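The Sixth Eraser

My sister says I took the job at Lesstead for the erasers, and okay, she has a point. Who makes a board eraser shaped like a dog bone? Somebody at Marar does, and I love them for it!
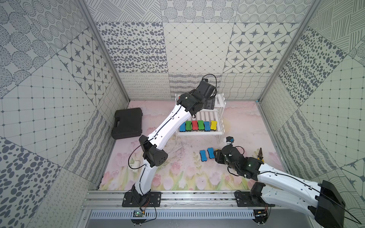
So I was lining them up on the little white rack, blue, green, red, green, blue, yellow, nice and tight, when Mr. Warrier came in with chalk on his sleeve and asked which one was his.

"They're everybody's," I said.

"Mine was blue. I had it in February." He bent down and squinted at the two blue ones still lying on the tulip mat. "One of those."

I told him to pick (I mean, they're erasers). He stood there so long that Xinyi stuck her head in to see if the fire drill was over. Then he reached right past both of them and took the yellow one off the end of my row, and he tucked it in his jacket like a sandwich.

"Changed my mind," he said, and off he went to teach fractions.

I slid a blue one into the gap.

Comments

Elango Mudaliar: The sandwich line got me. More Mr. Warrier please!

Dinesh Thomas: Wait, so was one of them his or not??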